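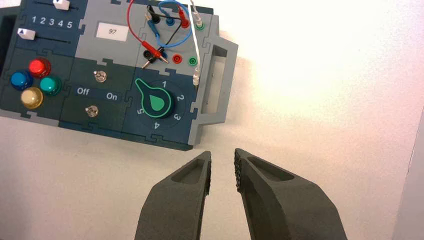 Progress report to the Vamance Fund: newcomer welcome and advice, second period

When we wrote to you last, the drop-in had one kettle, two advisers and a waiting list. It now has two kettles. The waiting list is still with us, though it has got shorter, and people on it are told where they stand instead of being left to guess.

You gave us money for three things: advice sessions, English conversation groups and a small hardship fund. We'll take them in the order that flatters us least.

The hardship fund is nearly spent. We had planned on it lasting until the summer and it will see us to the end of April if the weather is kind. Most of it has gone on bus fares to appointments, phone credit and school shoes. One grant of £100 went on replacing a lost travel document, a process that took eleven weeks and four versions of the same form. The holder has asked us not to describe the forms in any more detail, as she would like to forget them.

Advice sessions have gone better. Our advisers gave 400 appointments in the period, against the 350 we promised you. The commonest problem by far is the move-on period: a family gets its decision, everyone is delighted, and then a letter arrives explaining when they must leave their accommodation. Shih-chieh Sin now sees people in the same week as their decision, with the housing application half filled in before they sit down. The council's housing team has been helpful on the phone and rather shyer by email.

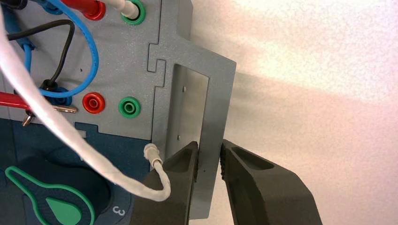

Karine Dufour, Project Lead
April

The conversation groups are the part we would show off if you visited, and you are invited. Capucine Bodin runs the morning group and Frida Kvaran the evening one, which starts at 6.30pm and finishes whenever the building is locked. We had a syllabus. It lasted until someone asked what "not too bad" means, and whether it is good. That took up most of a session, and the group remains divided.

Childcare is what we got wrong. We assumed mothers would come to the morning group once their children were at school, and forgot that plenty of the children are under four. Attendance picked up when we moved to the room with the carpet and bought toys. The toys came to £3 over budget and we are owning up to it now — the auditor will find it anyway.

Spending to date is in the attached sheet. We have an underspend of £2,017 on the interpreting line, mainly in Tigrinya, where we could not find anyone free at the hours we needed. With your agreement we would like to move it to the hardship fund. Ketill Hviid has the workings and will send them to anyone who asks, and to some who don't.

For the next period we plan to keep the same advice hours, add a second adviser on housing days and start a joint session with the Jevalitz Centre on getting overseas qualifications recognised. Two of our regulars are nurses and one is a vet, and all three are currently packing salad.

We would be grateful for a decision on the interpreting money before the end of the month.

Recent reports
Newcomer welcome and advice, first period
Shehu House: notes on the shared kitchen
Oso Youth Football, end of season report
Finding interpreters at short notice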